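Search notebook Search
Recent entries

October - bench notes, bay 204

Emptied the gray metal bin this morning and went over the inside. Floor is scuffed but flat, no dents worth chasing. Wiped the walls twice with the Fitance cleaner, left it 30 minutes, wiped again. Far wall still comes up shiny and throws speckled reflections - tape a matte sheet over it if the Harb parts go in next.

Illunik castings stay on the shelf until the two missing trays turn up. Ovberg liner not ordered yet, want the inside length first.
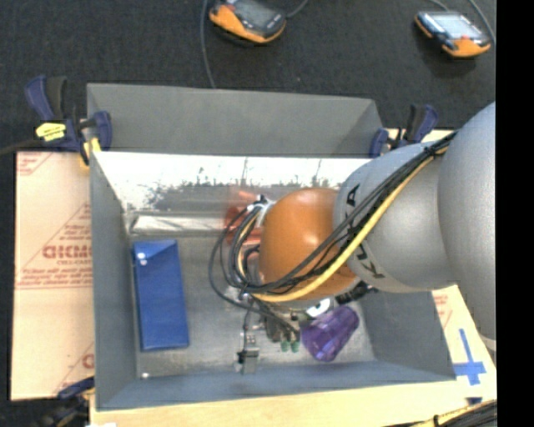

Bin in bay 204, scuffed floor and shiny far wall.

2 comments - 0 shares

Related entries
Harb parts, tray sizes
Ovberg liner, quote
Shelf labels, bay 204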